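The group lead at Retov was still wiping her hands when we sat down. Her topic this year is soft objects, and her method needs no robot during recording. A person holds the gripper and does the task, and the policy learns from that.

"With a hard cup, you close and it is finished," she told me. "With a balloon, each millimeter of closing changes the shape. This we wanted in the data."

Her team at Lustia recorded 40 demonstrations for every object. Of these, they kept only the ones where the markers could be followed from start to end.

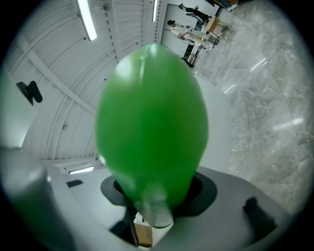
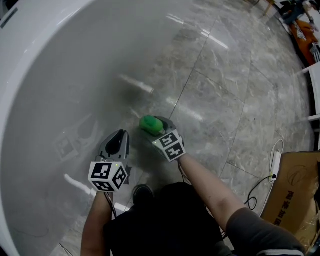
I asked which result surprised her. She thought for a while. "We had 44 test trials, and the policy trained with slow hands failed in eight. With fast hands, it was worse. I expected the opposite." She does not yet want to call it a rule. Four people did the recording, and each one squeezes in a different way.

The next recordings will be in Skarkow in November, with new people and the same grippers.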